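What we learned from moving the pan

Thu 29 January

I said I would write up the pan experiments before they went stale, so I am doing it now while the numbers are still in my notebook. Most of this is for Doina Kelmendi, who asked for it, and for anyone else training two-armed policies in simulation who has had the same trouble.

The task is simple to state. There is a tomato on a cutting board and a pan elsewhere on the table. One hand takes hold of the pan, the other picks up the tomato, and the tomato goes in the pan. We call it Nillholm in our task list, for no reason I can remember. An episode counts as a success if the tomato is resting inside the pan at the end and the pan is still on the table.

Our first policy was trained on demonstrations where the objects started in nearly the same place each time. It did well on those layouts and badly on anything else. That was expected. What I wanted to know was which kind of variety in the training set would help most if we could only afford one kind. Recording demonstrations takes a person's time, and Rónán Mac Mathúna was doing nearly all of it.

We made two training sets of the same size. In the first, the pan moved between demonstrations and the tomato stayed put. In the second, the tomato moved and the pan stayed put. Everything else was left alone, including the plate and the bits and pieces at the back of the table, which play no part in the task.
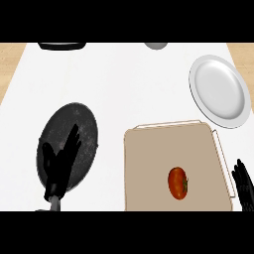 Each policy was then run on the same 58 test layouts, with both the pan and the tomato in positions neither policy had been trained on. The one trained with a moving tomato succeeded on 15. The one trained with a moving pan succeeded on 19. I had guessed the gap would be much wider, and in the other direction, as picking up the tomato looks like the hard part when you watch it.

The totals hide a bit, so I went through the failures by hand. With the moving-tomato policy, the common failure was the left hand closing beside the handle. After that the right hand often carried on regardless, picked the tomato up well enough and let go of it over bare table. With the moving-pan policy, the left hand was usually fine and the right hand missed the tomato, mostly by closing too early. So each policy learned to cope with the thing it had seen vary and guessed at the other. Put like that it sounds obvious, but I had assumed some of the skill would carry over from one hand to the other, and I found very little sign of it.

There is one result I can't explain yet. In 14 of the test layouts the pan was turned so that its handle pointed away from the left hand's usual approach. Both policies failed on every one of them. The moving-pan set did include some turned pans, so I expected at least a few successes. Doina thinks the wrist is running out of room and the demonstrations never showed a way round it. I have started replaying those episodes with the joint angles plotted, and so far she could be right.

A few cautions. This was one seed per policy, and a difference of four successes could easily go away with more. It is all in simulation, with the contact settings we carried over from Graltlow, and those are kind to anything gripped by the edge. I would not take the exact figures to a real kitchen.

Next I want to train on a third set, the same size again, with both objects moving. Rónán has agreed to record it, and we should have that by March. If anyone has tried splitting the variation between hands like this on a different task, please leave a comment, especially if you saw the opposite.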